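Unit 4: Learning from Failure in Manipulation Systems
Handout 3 – The dropped-object fault at the Stidamdale laboratory
Prepared by Higinio Cárdenas
Issued March 31, 2026

Purpose

Students are to read this handout before the tutorial and bring a written answer to the questions at the end.

Background

In January the Stidamdale laboratory began a packing exercise with Moya, a grasping policy developed on demonstrations recorded with hand-held grippers. Small household articles were to be moved from a table into a carton. Of 100 trials, 18 ended with an object released before it reached the carton. The Lisik controller logged every one of these as a completed grasp, and the fault therefore went unnoticed until the trial notes were compared with the logs.

Work area

Demonstrations are recorded at a domestic table with the cloth left in place. The articles vary in shape and finish, and several have rounded or shiny surfaces. Both matter to the analysis below – a curved case offers the finger pads little area to hold, and reflections can disturb the estimate of where its edge lies.

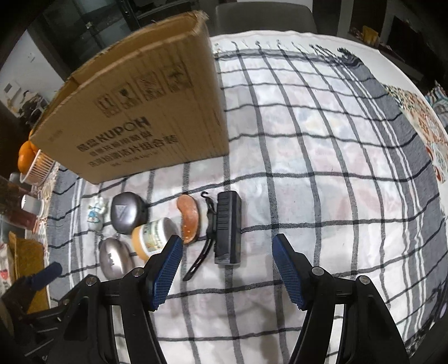 Findings

The controller inferred a successful grasp from jaw position alone. If the jaws stopped before full closure, an object was presumed held. A fold of tablecloth caught between the pads produced the same reading, as did an object gripped at its extreme edge. Closing force had been limited to 70 per cent of the rated value to protect fragile articles, and this setting was not reviewed when heavier ones were introduced.

Safety matter

In 5 of the failed trials an operator reached into the work area to retrieve the object while the arm was still powered. No injury occurred. The laboratory's Flaltirach procedure requires the arm to be stopped and isolated before any hand enters the area, and the breach was recorded as a reportable incident.

Questions for the tutorial

1. Which additional signal would best distinguish a held object from a fold of cloth?
2. Should the force limit be fixed or set for each article? Defend your answer.
3. Identify one engineering control that would have prevented the operators' behaviour.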